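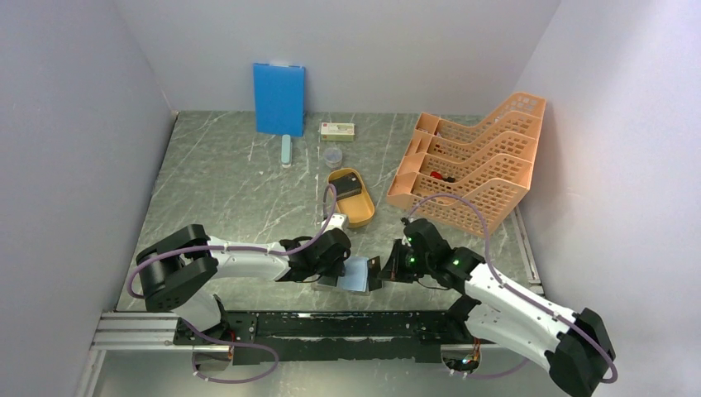
Office Practice, Level 2
Handout 4: Trays, holders and small papers on the desk
Tutor: Svend Þrastardóttir

Bring this handout to the practical on Thu 23 June. The reading for the session is the chapter on desk storage in Marty (Quentin Marty, Keeping Paper, Joly Press). There are two copies in the library and one in the office, which may not be taken away.

1. What a desk tray is for

A tray holds things that are in use or will be used today. It is not storage. In the February session most people filled the tray first and then looked for somewhere to put what was left over. Please do it the other way round. Put away everything that has a home, then see what remains. What remains goes in the tray.

A tray with a raised border keeps pens and cards from sliding off, but it also hides thin items that lie flat against the side. Run a finger along the inside edge when you empty it. Leatherette trays should be wiped with a barely damp cloth and dried at once. Do not soak the stitching. Metal and plastic trays can be washed in the sink.

Place the tray towards the back of the desk, so that the front stays free for writing and sorting. If you are left-handed you may want it on the right, and the other way about.

2. Card holders and small folders

We deal here with the soft plastic kind that opens along one or two sides. Larger ring files are in Handout 5.

Translucent plastic lets you see that something is inside, and often what colour it is, but you should not rely on it for reading. Label the holder on the outside, top right corner. Use a removable label if the contents will change.

Points to watch:

Lift a holder by its closed edge. If you take it by the flap the contents can slip out.

Check which side the pocket opens before you turn it over.

Do not put clips or staples inside. They mark the plastic and catch on the next sheet.

Cards go in facing the same way, with the oldest at the back.
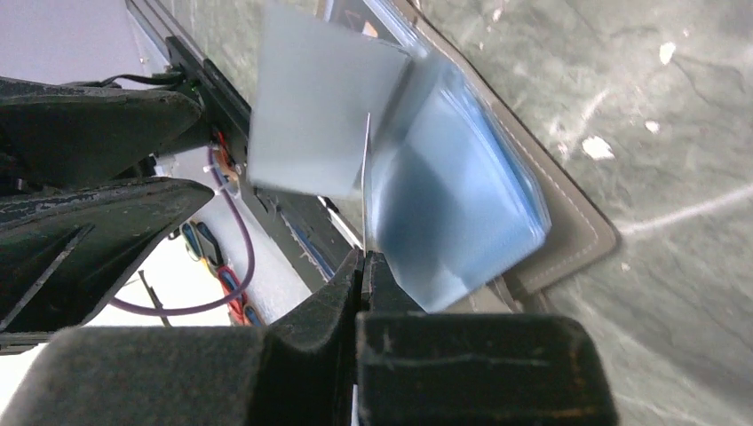
A holder that no longer lies flat is too full. Split the contents between two holders and label both. Bending it back into shape works for a day or so and then the seam goes.

Old soft plastic can lift the ink from printed cards and receipts. Anything you need to keep for more than a few months should be copied, or moved to a paper sleeve. Marty gives a longer account of this, with a table of materials, and you should know the main points of it for the written test.

3. The surface

Patterned tops, such as marble effect, make it hard to see clear plastic, white slips and pale thread. Before you say a desk is clear, look across it from a low angle as well as from above. Move the tray and check underneath. In February three of the missing slips were found under trays.

4. Practical exercise

Work in pairs. Each pair has one tray, one holder and a mixed set of papers from Cuvitz, the supplier we use for all the office exercises. The set contains invoices, visitor cards and delivery slips.

First person: empty the tray completely and sort the papers by type. Put the visitor cards in the holder. Return to the tray only what is needed today, going by the date on each paper.

Second person: watch without helping and write down anything that is picked up more than once.

Then change over, using the second set. Allow 5 minutes each. Hand in your notes with both names on them.

5. For next time

Read Handout 5 and write nearly 200 words on how papers are kept at your own workplace or at home. Say what is kept in the open and what is closed away. Those on placement at Brirneo should ask their supervisor before describing any client papers.

Spare holders are in the second drawer. Please put them back with the openings to the left.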